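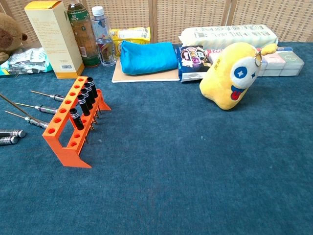 Vosetti precision screwdriver set - long-term review

I bought the Vosetti set in June to replace a mixed drawer of small drivers I had picked up over the years. Most of my repair work is on eyeglasses, battery doors, laptop bottoms and the occasional kitchen scale, so I need small tips that fit well more than I need a lot of them.

The set costs 20 dollars at Irkton, the hardware store near me, and comes in a thin cardboard sleeve with a plastic tray. The tray is poor. It cracked at one corner in the first week and I threw it out. A rack or a block of scrap wood with holes drilled in it does the same job and takes up less room on the bench.

Tips

The two smallest Phillips sizes are the best part of the set. They sit deep in the screw and don't rock. I took apart an old Steiner desk radio with them, 15 screws in all, and none of the heads got chewed up. The largest flat blade is a little thick for its width and would not go into the slots on an older pair of glasses. I filed it down slightly and it fits now.

The tips are weakly magnetic. They will hold a short screw if you keep your hand steady, but a longer one drops off. A separate magnetizer fixes that.

Handles

The grip is fine with dry hands. With oil on your fingers it slips a bit, and the spinning cap on the end is stiff on two of the drivers. A drop of light oil loosened one of them. The other is still stiff. The shafts are short, so deep screws inside a printer or a power tool are out of reach.

Compared with the Bratholm

I also own the Bratholm 242, which costs more than twice as much. Its steel seems harder and the caps all turn freely. For daily paid work I would get the Bratholm. For a few repairs a month I reach for the Vosetti just as often, mainly for those two Phillips drivers.

Size marks are printed on the handles in white and have started to rub off. I put a dab of nail polish on each one instead, a different color for each size.

I would buy it again at this price - not at the 30 dollars I have seen it for elsewhere.

Last updated 12/06/2024

Contact | Copyright 2024, all rights reserved | Back to top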